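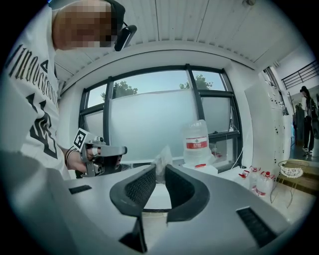

White T-shirt with black gothic-style lettering down the front.

On the Keeping of Printed Shirts

Posted 21/07/2018

Readers of this blog will be aware that the author maintains a collection of printed T-shirts, begun in college and continued without serious interruption. Several inquiries have been received this year about washing, storage and repair. The following remarks are offered in reply. They reflect one household's practice and should be read alongside the garment's own label, where the label can still be read.

The most frequent inquiry concerns cracking. A thick print sits on top of the cloth, and when the cloth stretches the print is obliged to stretch with it. Large solid areas of black are the most exposed to this. Fine lettering usually fares better, although the narrow strokes of old-style letters will drop out one by one if the shirt is dried on high heat. It is recommended that all printed shirts be turned inside out before washing, that cold water be used, and that the dryer be avoided altogether. The author dried everything on high for six years and has the gray, flaking results in a drawer.

Ironing directly on a print is not permitted in this house. A shirt that must be pressed should be turned inside out first, with a clean dish towel laid between the layers.

The matter of white shirts was raised by Bernadette Foley, who wrote in June to ask whether bleach was acceptable. In the author's experience it is not. Chlorine bleach attacks the thread at the seams before it does much for the underarms, and on two occasions it turned a black print a disagreeable brown. A long soak in oxygen-type powder, overnight if necessary, has given better service. Collars should be rubbed with plain dish soap before the soak. Ms. Foley has since reported that her Wuvia tour shirt came through in good order, apart from a mustard stain which she has decided to live with.

Storage is a subject on which opinions differ. The author formerly used hangers and now regards this as an error. Cotton jersey is heavy for its strength, and a shirt left on a wire hanger for a season will develop points at the shoulders that no amount of steaming removes. Flat folding is preferred. Where a shirt has one large print on the chest, it should be folded around the print and not across it. A sheet of plain tissue may be placed over the design to keep it from sticking to its neighbor, especially in a warm closet. Plastic tubs with tight lids were tried in the Jemarwood apartment and gave everything the smell of a basement.

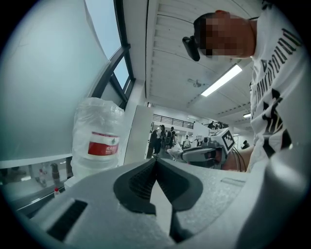 Rolling is acceptable for travel and for no longer than that.

With regard to acquisition, the author has adopted limits. A shirt is purchased only if it will be worn within the month. Sealed shirts bought as investments have been a disappointment. In one case a shirt from a run of 800, obtained for a sum that will not be repeated here, was later found in a thrift store on Chong Street for 4 dollars, in a better size. Small runs are not in themselves a mark of quality. The most durable print in the collection came from Itetti, a shop that then occupied the back half of a shoe repair business, and its owner at the time, Kamarul Siregar, would print 300 or more than 1092 with the same indifference. His advice was to let a new shirt rest for a full week before its first wash. The author has followed this ever since and has no means of knowing whether it matters.

Repairs should be made early. Small holes near the hem, which are commonly the work of a belt buckle or the edge of a kitchen counter, can be closed from the inside with a few stitches in matching thread. Iron-on patches are stiff and tend to outlast the cloth around them. A split collar is worth taking to a tailor if the shirt is worth keeping at all. Loose flakes of print should be left alone. Attempts to glue them back have been made in this household with fabric adhesive and a toothpick, and the shirt in question is now used for painting.

Shirts that have passed beyond wear are cut into squares for cleaning, with the printed panel set aside. These panels are intended for a quilt. The quilt has not been started, and inquiries about its progress cannot be answered at this time.

Correspondence regarding tie-dye will be addressed in a separate post.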